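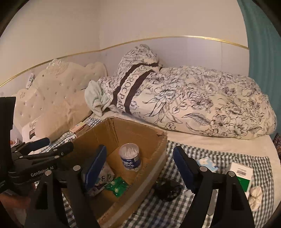
Two hand-held grippers, six weeks in

I've now put the Piltel and the Skov through six weeks of ordinary household jobs, and I'm having far more fun with them than I expected to. Both are the kind you hold by the handle and squeeze, with a camera riding along to record what the fingers do. I wanted to know which one I'd still be happy to pick up after an hour of work. Specs don't tell you much about that.

First impressions. The Skov feels great out of the case. It's light, the trigger is smooth, and the fingers close so evenly that I spent the first evening just picking up coins and putting them down again (my coffee went cold). The Piltel is heavier and looks plainer, and I didn't warm to it until I tried it on things that bend, crinkle or roll.

Small packets are where the two really split. Reaching down into a cardboard box for a packet of wipes or a tub of cotton swabs means getting one finger inside the wall and the other somewhere useful, and you want to feel that wall before you crush it. With the Piltel I can. The trigger gets stiffer very gradually, so a half squeeze stays a half squeeze. The Skov wants to close all the way, and on thin card I left a few dents before I learned to ease off. On rigid stuff like mugs and jars it's the other way around, and the Skov is quicker and more sure of itself every time.

Pads! I could go on about pads. Piltel ships a soft set and a firm set, and swapping them takes two screws each. I use the soft ones for nearly everything, tissue packs especially, where the firm set just skates over the film. Skov glues its pads on. They have good grip and they clean up well with a damp cloth, but when one starts to peel you're looking at a whole new finger. Mine began lifting at the corner after around 3000 squeezes by the built-in counter.

Beds are a surprisingly good test. Everything sinks a little, nothing sits square, and a patterned sheet gives the tracking plenty to lock onto. On plain white bedding the Skov's position trace drifted enough that I had to redo two sessions. The Piltel drifted too, just less, and it beeps when it isn't sure where it is. I love that beep. My family doesn't.

Camera and software. The Skov has the nicer picture, crisp right up to the fingertips. The Piltel's is a bit soft near the pads but sees wider, and for cluttered surfaces I'd take wide over sharp. Both record to a card. I run the files through Grisov, the free viewer, and it opened everything from both tools without complaint. Skov's own app is prettier and crashed on me twice.

Battery: I got 70 minutes from the Skov and 100 from the Piltel, both recording the whole time. The Skov charges faster, so if you take breaks it evens out.

Things I'd change. The Piltel needs a wrist strap, and its screw heads catch on knitwear. The Skov needs replaceable pads and a less eager trigger. Both could use a better case. I ended up buying a padded one from Porus that holds either tool with the pads on, and it's been excellent.

If you mostly handle hard objects on a table, get the Skov and enjoy how quick it is. For bags, boxes, bedding and all the soft, awkward stuff, I'd pick the Piltel, and it's the one I keep charged. Next I'm going to try both of them on laundry, starting with socks.

Posted November 5, 2021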